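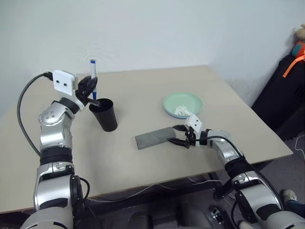 **Gristero – service de presse**
*Rédaction : la chargée des relations presse*

**Gristero étend sa gamme Flillero au rangement des postes d'écriture**

Gristero complète en mai sa gamme Flillero, destinée aux salles de réunion et aux ateliers partagés. L'extension porte sur le petit matériel de table : marqueurs, blocs d'effaçage, gobelets de rangement et coupelles.

Le principe retenu est celui d'un emplacement fixe par objet. Le marqueur blanc à capuchon bleu se range debout dans un gobelet cylindrique noir, évasé vers le bord. Le bloc gris rectangulaire se pose à plat sur la table. La coupelle ronde vert menthe pâle, à bord relevé, reçoit les aimants et les trombones.

Le jeu complet comprend six pièces et tient sur un plateau de table standard. Les gobelets sont proposés en noir uniquement – les coupelles existent en sept teintes. Les pièces se commandent aussi à l'unité.

La première série, limitée à 3 000 jeux, est assemblée dans l'atelier Illés. La distribution est confiée à Himham, qui assure également la fourniture des recharges pour marqueurs.

Les conditions tarifaires et les fiches techniques sont transmises aux revendeurs sur demande auprès du service de presse de Gristero.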